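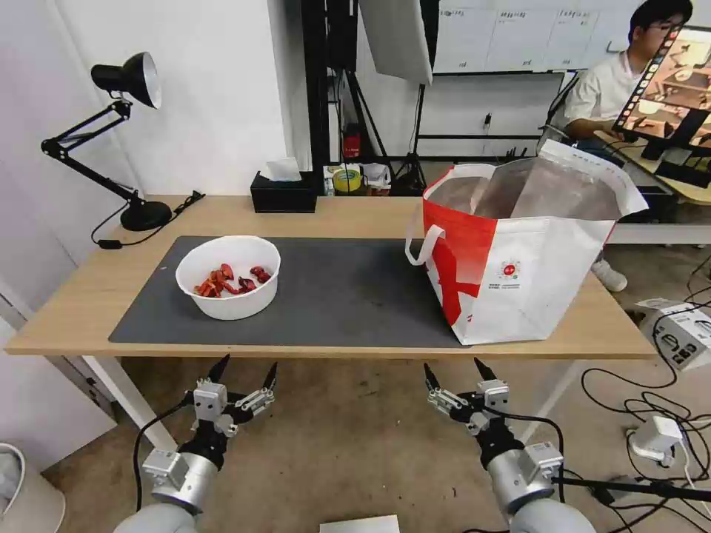
Course handout 2: Notes on the demonstration at Idalari
Introduction to Automation, evening group
Prepared by Valdis Eglītis
December 2, 2022

These notes are for everybody who came with us to the Idalari open day, and also for those who could not come. Please read them before the next class and bring your own notes with you. I have kept the same order as the demonstration.

1. The task

The demonstration was called "bowl to bag". The robot has two arms, and it must take the red pieces from a white bowl and put them into an open bag with a silvery lining. For a person this is a very small job. For a robot it is a good test, and our hosts chose it for this reason.

The pieces are curled and they lie in a loose pile, one over another. There is no fixed place where the robot can expect to find the next one. Compare this with the packing line at Virdale, which we visited in June. There, each carton arrives in the same position and the arm repeats one movement all day.

2. Start position

Before every attempt both arms wait low, in front of the table edge, with the fingers open. Write this down, as many of you forget it in your own programs. A start position should be
- the same each time,
- away from the objects,
- easy to reach from any other position without hitting something.

The bowl is on the left half of the dark mat and the bag is to the right of it. The left arm therefore has the bowl almost directly ahead of it, and the right arm has the bag.

3. The grippers

Each gripper has two pointed black fingers. Pointed fingers can go between the pieces in a pile, but they hold only a small area, and a curled piece can turn when it is gripped. Wide fingers would hold better and would also push the pile apart. One student asked our host, Ms Wu, if a suction cup would be easier. Her answer was that suction wants a flat and closed surface, and these pieces do not offer one.

4. The bag

I think this was the most interesting part of the talk. A bowl is stiff and keeps its shape. A bag is soft, its opening can change, and its handle can catch on a finger. The shiny lining is another difficulty, for it reflects light into the camera. Ms Wu explained that the position of the lamps is written in the record of each session, together with the position of the mat.

5. Figures from the talk

The Idalari group collected 245 attempts with this task. Of these, 200 were kept for training. The plan is to reach 400 before the software is changed to the new version of Jellex, the program they use to record and replay the movements. Please do not confuse attempts with successes - a failed attempt can also be kept, if it is marked correctly.

6. Work for next time

a) Write the task as a list of steps, starting and finishing in the start position. Say which arm does each step.
b) Choose one step where the robot can fail. How would it notice the failure? What should it do next?
c) Would you fasten the bag to the table? Give one argument for and one against.

One page is enough. Drawings by hand are welcome. If you missed the visit, you can borrow my notebook from the talk, but please return it the same evening.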